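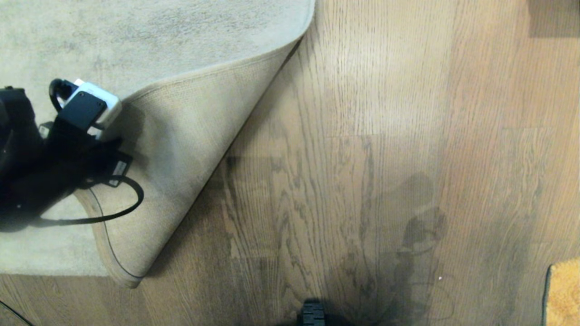

Helge Isaksson reckons a rug should be rolled up and stood in a cupboard from November until the warm weather, because the only thing it does for a wooden floor is hide it. He told me this over dinner, with great confidence, and I have been arguing with him in my head ever since. I love rugs. I love plain, low, cream-coloured rugs most of all, the sort that guests never remark on, and I'd like to put the case for keeping them down all year and for turning back their corners far more often than most of us do.

Start with the corner. Lift one and fold it over on itself and you're looking at a completely different object! The top is soft and blurry and a bit smudged from living with people. The back is a grid. It's darker, it's tidy, it has a texture you could rule lines by, and it tells you more about what you bought than the label did. I had my rug for years before I properly looked at the underside, and I felt a little ashamed, the way you do when you discover a neighbour of long standing plays the cello.

I turn mine back when I sweep. Sweeping up to the edge of a rug and stopping there is a habit I grew up with, and I'm trying to break it. The grit goes under. It gets walked in from the hall, it slides beneath the border, and then every footstep on top grinds it into the boards. Helge is right about that much. Where he goes wrong is in thinking the answer is to have no rug. The answer is to fold the corner back, sweep, fold the next one, sweep, and then (this is the part I enjoy) let the whole thing flop down again with that soft thump and a small puff of air across your ankles.

My aunt, Hjørdis Fagerlund, did hers every morning before coffee. She had a wool runner so heavy that it needed both arms, and she'd fling the end over and leave it there while the kettle boiled so the floor could "have a look around." I don't know that a floor benefits from this. I do it anyway.

Now, the wear. People get very anxious about wear on a pale rug. They buy the colour because it makes the room brighter and then spend the next ten years apologising for the greyish patches. I'd like to speak up for the patches. A rug in a room where people sit and stretch out and drop toast is going to show it, and a cream rug shows it sooner than a patterned one, and I think that's fine. Clean it, by all means. I go over mine with a stiff brush and a bowl of barely soapy water, in daylight, working in from the edge. But there comes a point where you're scrubbing at the evidence of your own life, and I'd sooner put the bowl away and lie down on the thing.

The other complaint I hear is curling. A corner that won't lie flat is a real nuisance and a real hazard, and I'm not going to be romantic about it, having gone over on one with a full tray. If you've had it folded back for a while, roll it the opposite way with your hands a few times before you let it go. If it still lifts, put something heavy on it overnight. I use two cookbooks. Ulla Sandberg, who has better taste than me, uses a cast iron pot, and swears it looks intentional. A gripping underlay cut slightly smaller than the rug helps more than either of us likes to admit.

And then there's the pairing, which is where I get properly carried away. Pale rug, brown boards. The boards do all the work, with their grain and their seams and their honey and grey running off in long lines, and the rug gives your eye somewhere to rest. Cover every inch in carpet and you lose the lines. Leave it all bare, as Helge would have it, and the room echoes and your feet are freezing by breakfast. I want both, and I want to be able to lift a corner and see the one under the other, and I don't think that's greedy.

I've seen rugs in shop windows priced at $3248 and I'm sure they're gorgeous. Mine was $100 at a clearance sale, and the fellow on the till threw in the underlay. It's down now, in all weathers, with one corner that still needs watching. Helge is coming again in November and he's welcome to take his shoes off.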